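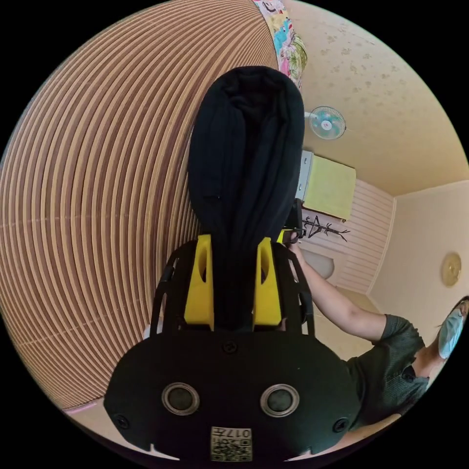

Sorters and Pairers for Socks and Small Textiles

Zirnesel Laundry is looking for people who like quiet and exact work with the hands. We wash for hotels, sport clubs and private households, and every day a large quantity of small pieces comes out of the dryers: socks, sleeves, gloves, napkins, cloth bags. Big sheets go through a machine and are easy. The small things need eyes and fingers, and for this table we want to hire now.

Place of work: Zirnesel Laundry, Ghauri Street entrance, ground floor
Start: January, or earlier if you are free
Hours: 15 or 18 per week, please write which one you prefer
Open positions: 2

What you will do

You take the dry pieces from the cart and spread them on the table. First you separate by customer. Every customer has a small thread mark sewn inside the hem, and a list of the marks hangs on the wall by the window. Then you separate by kind and size, and at the end you make pairs.

Black socks are the main part of the job, we say this openly. On a normal shift there are more black socks than all other colors together. Two black socks can look the same on the table and still be different: one has a longer leg, one has a flat seam at the toe, one is already a little gray from washing. You learn to feel this with the thumb inside the cuff. In the beginning it is slow. After the third week most of our people do it while they talk.

Each piece must be turned to the right side, pulled smooth from toe to cuff, and checked for holes. A small hole at the heel goes to the blue basket for mending. A big hole goes to the gray one, and you write the customer mark and the kind of piece on the card. Please do not throw anything away, also when it looks finished. The customer decides.

Pairs are laid flat one on the other and folded once. We do not roll them and we do not turn one cuff over the other, it makes the elastic weak. Single pieces stay in the customer's own box until the end of the month — very often the partner arrives with the next delivery.

When the cart is empty, you help to pack. Socks go on top of the towels, never under.

Who we are looking for

You see well at close distance (glasses are fine) and you can tell black from dark blue under a lamp. You can stand for some hours, although high stools are there and everybody may use them. You come on time. You can read and write simple English for the cards and labels. Experience in a laundry or in a clothing store is nice but we do not ask for it. One of our best pairers worked before in a bakery.

Clean hands, short nails and no rings with stones, please. Nail polish is allowed if it is fully dry. Sleeves should be short or well rolled up, and we will give you an apron if you want one. The room is warm, also in winter.

If you are allergic to wool or to detergent, tell us before the trial shift and we will find out together whether it is possible. We use Brastari powder without perfume for most customers, but some hotels send us their own.

What we offer

A contract from the first day and paid training. Payment comes two times in a month to your bank account. You can wash your own clothes with us for free, one bag each week. There is a small kitchen with a good coffee machine and a less good microwave. Your timetable is made one month before, and changes between colleagues are allowed when you write them in the book.

We do not pay by piece. In my opinion it only makes people hurry, and then the hotel receives one long sock and one short.

The trial shift

Everybody who applies is invited for one trial shift of three hours. It is paid. You will get a mixed cart and work next to an experienced person, and you may ask as much as you want. We look at how you handle the pieces, the speed is less important on this day.

How to apply

Write a short letter, half a page is enough, with your phone number and the hours when you can work. A photo is not necessary. You can leave it in the mailbox next to the Ghauri Street door or give it at the counter of our shop in the Udent arcade, where they will also answer questions about the bus connection.

Applications are open until December 13, 2019. Everybody receives an answer, also when it is a no.

The head of the sorting room
Zirnesel Laundry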